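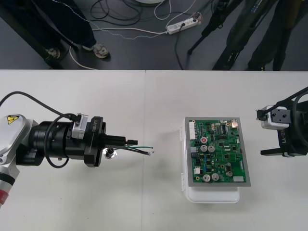

Trying to get wires back on a control board and losing my mind a little. It's the green board out of an old Skovero ventilation unit, still in its gray frame, and there's a bundle of thin wires that came off it when I pulled the unit down. A green one and a black one with the ends stripped, plus a few more. The white multi-pin connector along the edge is where I think they go but no marks on it that I can read. I've got the whole thing propped on a white plastic box with a hinged lid so I can get at it from both sides. Do I solder these straight to the board or is there supposed to be a plug? And do I need to worry about those silver capacitors, there's a bunch. Unit has been unpluged since Monday. Board number is 2626 if that helps anybody.
posted by wornen_attic

Don't solder to the board. Please. That connector takes a crimped plug, you want a housing with the same pin count and same spacing, measure center to center across a few pins and divide, way easier than measuring one gap. Then crimp contacts onto each wire and click them in. If the strands are frayed cut back and strip fresh, short, just enough for the crimp.

Order of the wires matters more than anything. Color is NOT enough, black isn't always ground on these. Put a meter on continuity and find which pin goes to the minus leg of the big capacitors — the stripe on the can marks minus. That's usually your ground pin. Usually. Check against the wiring sheet inside the unit cover before you power it.

Caps: unplugged since Monday is probably fine but put the meter on DC volts across each one anyway. I had one sit at 80 volts after a weekend. Also keep your fingers off the solder side until you've checked.

And I'd lift the board off the box lid when you push the plug in, or it'll rock and you bend a pin. Flat on the table, something soft under it.
posted by skenus18

Just buy a new board, Orellana sells them, I paid 244 for mine and it came with the wires on. Took like ten min to swap
posted by ductguy

Second the crimp plug. Different model here but mine had a little notch on one side of the housing so it only went in one way, look for that first. And take a photo of the other end of the harness before you unhook anything else — I didnt and spent a whole evening on it.
posted by Orellana_St_basement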